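Speaker notes – "Slings, shackles and the paperwork in between"
Thursday session, 50 minutes with questions

Opening (keep it short!)

Good morning, thanks for coming in before the coffee is ready. I run lifting gear checks at the Dravden yard, and I've been looking forward to this one for weeks. Slings are my favorite thing on the whole site. A hoist gets a service plan, a log book and its own budget line. A sling gets thrown in a bin at the end of the shift.

Ask for hands: who has found a sling with no tag this month? Wait for the laughs. Keep your own hand up.

What we started with

When Yesenia Ríos and I did the first full count in May, the list in the system said 2,251 items of loose lifting gear. We tagged 3,829. Let that sit for a second. Everything over the list figure had been bought by one crew or another, used, and never entered.

Most of it was in decent shape, which I was really pleased about. The worst finds were round slings with cuts in the cover and a few shackles where somebody had swapped the pin for a bolt. Pass the bolt around the room now. Get it back before the end, it's the only one I kept.

The tag system

We went with Lill tags, sewn into the sling eye, and a reader at each store window. Crew scans out, crew scans in. Farah Tambunan set up the link to our Guvex records over one long weekend and it has run ever since. If people ask about cost, say I'll share the sheet afterward – don't get stuck on it here.

Slide 9 stays up through the color code part. Color changes every quarter, and anything with last quarter's color goes back to the store, no arguments.
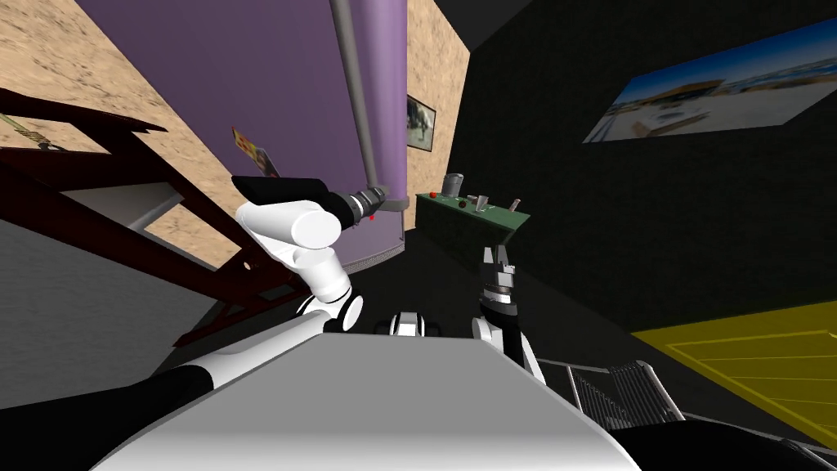 The 15 second check

This is the bit I most want people to take home, so slow down. Before the hook goes in:

Find the tag and read the load limit out loud. Run the sling through your gloved hands, full length. Look at both eyes. Look at the shackle pin and make sure it's the one that came with the shackle. Check the angle you're going to lift at, and remember the limit on the tag is for a straight pull unless it says otherwise.

Do it live with the blue sling from the bag. Ask someone from the front row to time it. I usually talk too much and run over, so just do the check and talk after.

Going wide on the angle is where people get caught. At 60 degrees from vertical, each leg of a two-leg sling carries as much as the whole load. Draw it on the flip chart, big triangle, thick marker.

What didn't work

Posters. We printed a lovely set and they were behind a pallet of Irko chain blocks inside a week. The shift-start demo did far better, and the crews began correcting me on the steps, which made my year!

Also skip the penalty list. We tried it and the gear just stopped coming back to the window.

Questions

Likely ones: chain versus textile, edge protection, who signs off repairs. For repairs the short answer is the maker or a qualified shop, never us. Yesenia can take anything on records.

Collect the bolt.

Dravden Lifting Gear Group | Contact the speaker desk | All rights reserved | Back to top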